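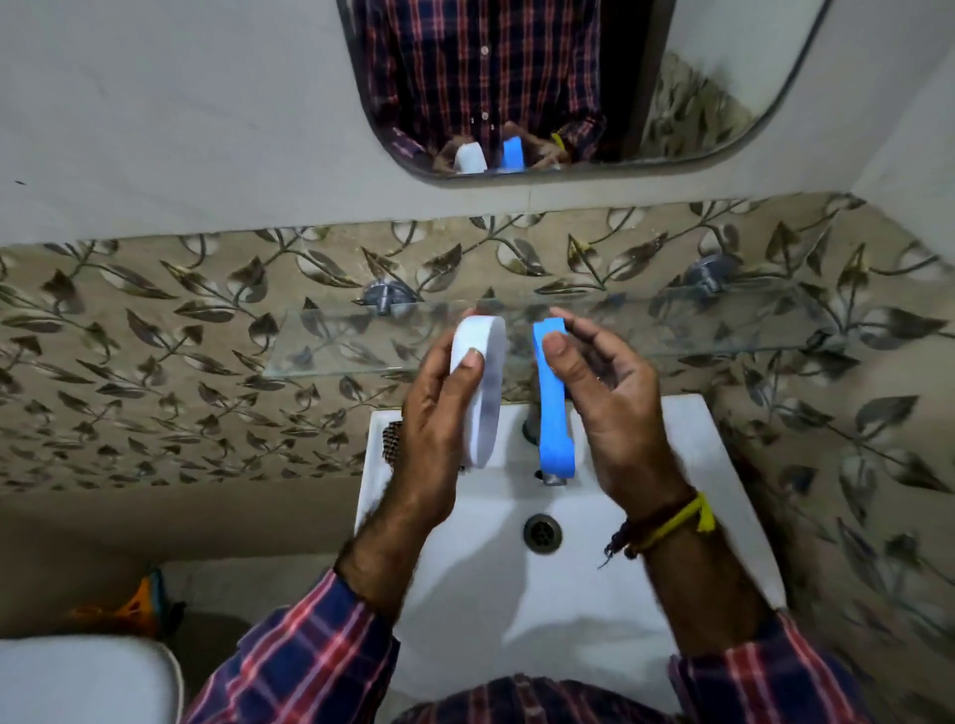 Notes for the cider talk, Skustville, January 26, 2015

Good evening, and thank you so much for coming out on such a cold night. My name is Ehab Lamrani and I make cider at Emcombe, up the valley, where we have 14 acres of apple trees and a press that is older than I am. (Pause here, let the people at the back find chairs.)

I want to start with the juice, and I promise I'll get to the tasting before anybody gets restless! When we press in November the juice is sweet and pretty flat on its own, and it's the slow, cold fermentation that gives you the cider you have in glass number one. We let the wild yeast from the skins get things going, which makes me nervous every single year, and then we leave it alone until spring.

Pour glass 2 now. Baird orchard fruit, drier, a bit more tannin. Ask what they smell before telling them anything. Somebody usually says leather, somebody says bananas, and I'm happy with both.

Tell the story of the stuck barrel. Keep it short this time. We lost over 400 gallons that year, and I still think about it when I walk past the spot where it stood.

Glass 3 is the Pratasent, our perry, so pears and no apples at all. Serve it colder than the others. Mention that perry pears are terrible to eat, pass the bowl around and let a brave person try one.

Questions. If they ask about sulfites, say we add a little at bottling and explain why. Order forms are by the door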